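Peltwood Growers' Association
Members' Newsletter

Linseed: arrangements for the coming harvest and the Rusthorpe store

Share this item | Comments (5)

The Association's linseed scheme enters its third season with 56 participating growers and 354 hectares under contract. The area is a little larger than last year's, most of the increase being on the lighter land north of Rusthorpe, where several members have brought linseed into the rotation in place of spring barley. Establishment was uneven. Crops drilled in March went into cold soil and stood still for some weeks, while those drilled in the second half of April came through quickly and suffered less from flea beetle. By July the later fields had largely caught up.

Members are reminded that the crop is bought on a contract for oil pressing, with the straw remaining the property of the grower. A separate outlet for straw has been discussed with Arnardóttir Fibre, but no terms have been agreed and members should not bale on the expectation of a sale. Those who intend to chop and incorporate should set the chopper knives sharp and close. Linseed straw is tough, wraps readily around shafts, and is slow to break down if left long.

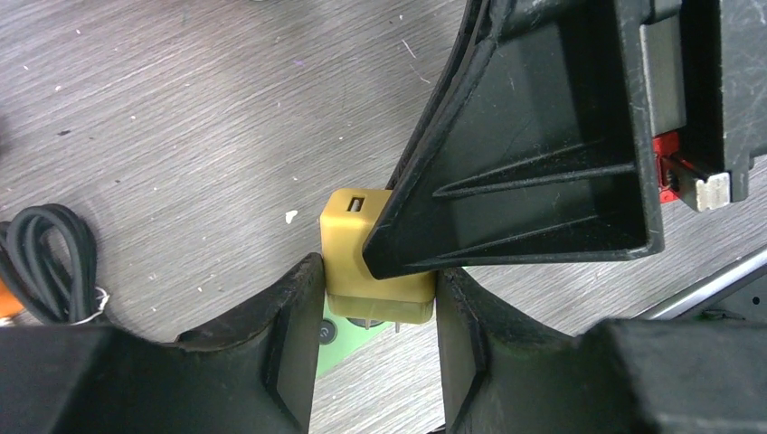

Desiccation remains the decision of the individual grower and his or her agronomist. The buyer has asked that any product applied be recorded on the passport, together with the date and rate, and that the harvest interval on the label be observed in full. Loads arriving with an incomplete passport will be held at the weighbridge until the missing entries are supplied. Last season this caused a good deal of waiting in the yard – some of it on the warmest afternoons of the month – and hauliers have asked the Association to press the point.

The crop is generally fit when the bolls are brown and the seed rattles inside them. Seed should be plump, brown and free of green. Contract moisture is nine per cent, and seed above that figure will be accepted only by prior arrangement with the store. Linseed packs tightly and offers a good deal of resistance to air, so it should not be heaped as deep as wheat on the same floor. Members storing at home should check temperatures daily for the first fortnight.

Trailers and combine tanks should be inspected for small holes before the first load. The seed is very slippery and will run through a gap that would hold barley without difficulty. Tape is adequate for most joints, though tailgates may need a proper seal.
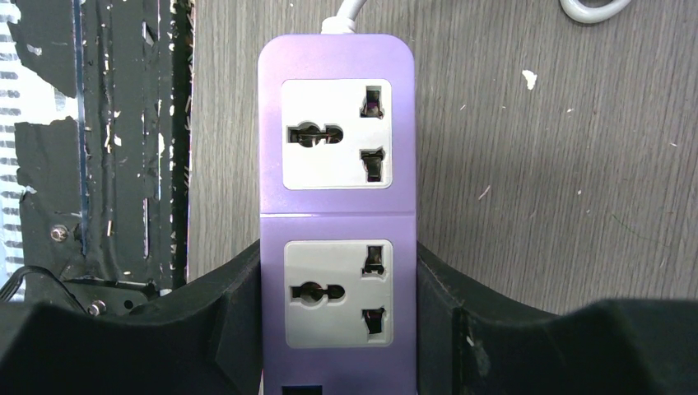 Lavender-purple power strip with universal sockets.

Intake at Rusthorpe

The store at Rusthorpe will open for linseed as soon as the last of the winter rape has been moved to the press. Capacity set aside for the scheme is some 300 tonnes at any one time, and onward lorries have been booked to keep the floor clear. Growers are asked to telephone the store before loading, to give the field name as it appears on the contract, and to arrive before 4 p.m. wherever possible. Deliveries after that time will be sampled the following morning and the moisture result recorded then will stand.

Every load will be sampled with the spear at several points, and a portion retained under the load number until payment has been made. A grower who disputes a result may ask for the retained portion to be sent for independent testing. The cost falls to the grower if the original figure is upheld, and to the Association if it is not.
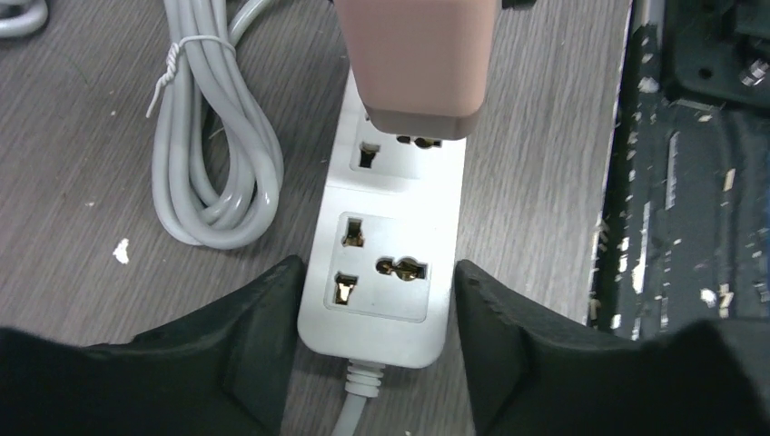
Reading time: 4 minutes

Admixture accounted for most of the deductions made last year. Cleavers and fat hen were the usual causes, and in a few cases volunteer rape, which the press is particularly unwilling to accept in linseed intended for the food trade. Members with a known patch of cleavers may find it worthwhile to cut that part of the field last and keep the seed apart. The Association's small cleaner is available on hire, with priority given to growers who have no drying floor of their own.

Varieties

The variety Sunach was grown alongside the standard brown type on five holdings this spring. It is said to be shorter in the straw and earlier to ripen, and members who walked the plots in July will have formed their own view. Yields and oil content will be reported once all the plots have been cut. No seed order should be placed on the strength of appearance alone, and the Association will not be taking orders for next spring until the results have been circulated.

Contract forms for next season will be posted to members with the autumn statement. Growers wishing to alter their contracted area should do so on the form and not by telephone.

You are receiving this newsletter as a member of the Association. To change how you receive it, update your mailing preferences.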